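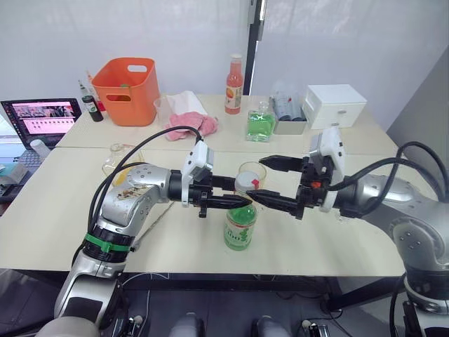 Disseram-me que bebida aberta não se deixa em cima da mesa de um dia para o outro, seja ela qual for. É mesmo para tudo?

tampa_solta

A pessoa que mo disse foi bastante categórica: abriu, bebe-se ou vai para o frigorífico. O meu problema é que o frigorífico é pequeno e cá em casa as bebidas vivem na mesa, encostadas à borda do fundo, ao pé do portátil. Há garrafas de vidro e de plástico, umas compradas, outras que enchemos nós, e a jarra de vidro que vai sendo acabada ao longo do dia. O copo medidor de plástico anda por ali também porque é com ele que faço as diluições.

Queria saber três coisas.

Primeiro, o que pode ficar fora do frigorífico depois de aberto e durante quanto tempo. O rótulo de umas diz "conservar no frio depois de abrir", o de outras não diz nada, e as que enchemos em casa não têm rótulo.

Segundo, como se lava por dentro uma garrafa quadrada de vidro. O escovilhão que comprei, da Flivance, é redondo e não chega aos cantos. Fica sempre uma película.

Terceiro, se há maneira de arrumar isto sem comprar um móvel. Tenho uma cesta de plástico cor de laranja com uma pega recortada que só serve para coisas soltas. A mesa é de cor creme e qualquer pingo se nota, por isso ando sempre com um pano atrás.

Obrigado.

vidro_e_cortica

Depende do que está lá dentro. Por partes.

Sumo de fruta, néctar e bebidas com polpa: depois de abertos vão para o frigorífico. Em cima da mesa, só enquanto se está a servir. Em julho, com a cozinha quente, sou mais apertado e arrumo tudo ao fim de 60 minutos. Se o rótulo indicar um prazo depois da abertura, vale o rótulo.

Jarra: é o pior caso, porque a boca é larga e quase sempre está destapada. Ponha na jarra o que vai beber naquela refeição e deixe o resto na garrafa fechada. Ninguém gosta de ouvir isto, mas voltar a despejar na garrafa o que sobrou da jarra é má ideia. Tape a jarra com um pires e guarde no frio até ao dia seguinte, no máximo.

Xaropes com muito açúcar: alguns aguentam fora do frigorífico depois de abertos, outros não. Aqui é mesmo ler o rótulo. Depois de diluído em água, trate como sumo.

Refrigerante com gás: fora do frio perde o gás e fica desagradável. Feche bem a tampa e guarde de pé.

Água: fechada, longe do sol, não há problema de maior. Eu não bebo pelo gargalo se a garrafa é para durar.

O que enchem em casa: cole uma tira de fita na garrafa com o nome e o dia em que foi cheia. Sem isso, ao fim de uma semana já não se sabe o que é aquilo. E nunca encha uma garrafa de bebida com detergente ou outro produto de limpeza, mesmo com fita. Se tiver alguma garrafa sem rótulo com um líquido que não sabe o que é, não prove.

Quanto à garrafa quadrada, esqueça o escovilhão. Arroz cru, uma colher de sopa, água morna até um terço e uma gota de detergente. Tape e agite em todas as direções durante 15 segundos, com a garrafa deitada para o arroz ir aos cantos. Deixe repousar 10 minutos, agite outra vez e passe por água até não fazer espuma. Se a película for esbranquiçada é calcário: vinagre branco e água quente da torneira, meia hora, enxaguar. Não use água a ferver em vidro frio.

Deixe escorrer de boca para baixo e só tape quando estiver seca por dentro.

dois_panos

Concordo com quase tudo, mas para o arroz demoro mais. Numa garrafa com cantos vivos preciso de repetir.

Para a arrumação: ponha as garrafas em pé dentro da cesta, se couberem e se ela não bambolear. Eu uso uma da Foltar parecida, também de plástico com pega, e levo tudo de uma vez para a bancada quando preciso da mesa. As altas atrás, as baixas à frente. As coisas miúdas passam para uma taça. Forre o fundo com um pano dobrado, que apanha os pingos e vai para a máquina com o resto da roupa de cozinha.

E tire as bebidas de ao pé do portátil. Já perdi um teclado com um copo de chá gelado. O meu tem lugar do outro lado da mesa, e a jarra só se enche no lava-loiça.

Pingos na mesa clara limpam-se logo com pano húmido e depois com um seco. Se já secou e ficou pegajoso, pano bem molhado em água morna pousado em cima durante 5 minutos, sem esfregar.

ze_ninguem_7

eu deixo tudo fora e nunca me aconteceu nada. a minha cozinha é fria, também é verdade

tampa_solta

Obrigado pelas respostas. Fiz o arroz na quadrada e os cantos melhoraram, ainda tenho de insistir no fundo. Vou passar a jarra para uma mais pequena, com tampa, vi uma da Dornulero que cabe na porta do frigorífico. A fita com o nome já está comprada.

Só fiquei com uma dúvida: o copo medidor de plástico ficou baço. Dá para recuperar ou é para deitar fora?

vidro_e_cortica

Se for calcário, sai com o mesmo vinagre. Se forem riscos da esponja, já não volta ao que era, mas continua a medir. Lave com o lado macio.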